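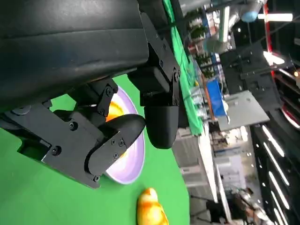

1/ The full inquiry report on the Pekix attack is out and I have read all 300 pages, so here comes a thread! If you missed the story: Pekix is the malware that got into the water network at Kirkum last June and shut pumps down for two nights. The government called it sabotage by a foreign state within hours. The report is a lot more careful than that. The opening that let it in was tiny, as narrow as the space between those two black finger pads, and I love that the investigators spent three whole chapters on it.

2/ The opening: a remote maintenance line run by Misadik, the contractor. It was meant to be live only during scheduled work. A setting left over from an older contract kept it open for 15 minutes after each session closed. Somebody found those minutes.

3/ Scale, for anyone who saw wild numbers at the time: 1,960 pump controllers received the bad command. Most ignored it (old firmware, wrong format, lucky Kirkum). Chapter 4 has the table and it's a beauty.

4/ Now the politics. Ministers on the Kirkum side named Tamayo as the culprit on the first evening. Tamayo denied it, then one of its own lawmakers went on the radio and sort of hinted they'd done it, then took it back. The report prints both transcripts side by side.

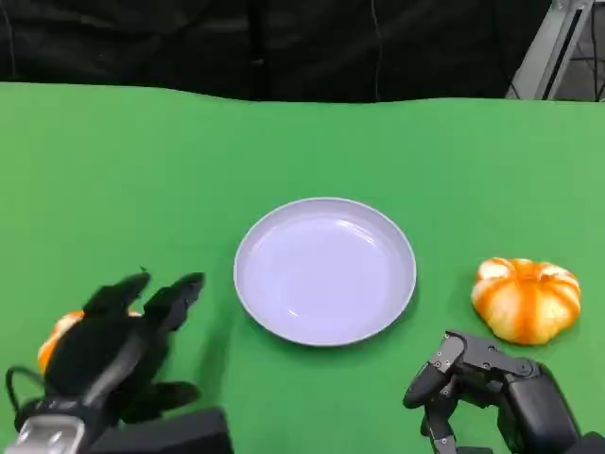
And reading them together, the hint is much weaker than it sounded in the clips. He says "our people are capable of this." He never says they did it. I quoted that clip myself last year as a near-confession, and I had it wrong.

5/ On who did it, the inquiry says "moderate confidence" and stops there. It lists what it has: server rentals, working hours, some reused code. Then it lists what would change its mind. More of this please!! 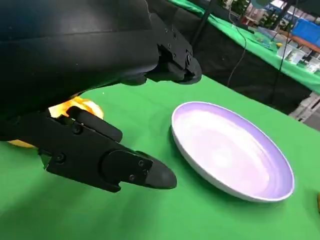

6/ Favorite section: the night shift log. Operators switched the pumping stations to manual and phoned each other on a paper call list from before the network was even built. Water pressure dropped in the hill districts but the taps never ran dry.

7/ Weak spot: almost nothing on why the public warning took so long. One page, mostly a timeline, no interview with the press office. I hope parliament picks that up - it's the part people in Kirkum are still angry about.
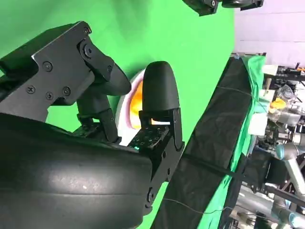

Clémence Delorme
April 24, 2026

8/ Few more things after a second coffee. Several of you asked if Misadik gets fined. The inquiry has no power to do that, it can only refer the case to the regulator, and it has.

9/ Someone also asked where to start if you won't read the whole thing. Chapter 4, then the transcripts, then the night shift log in the annex. Skip the glossary, it's dreadful.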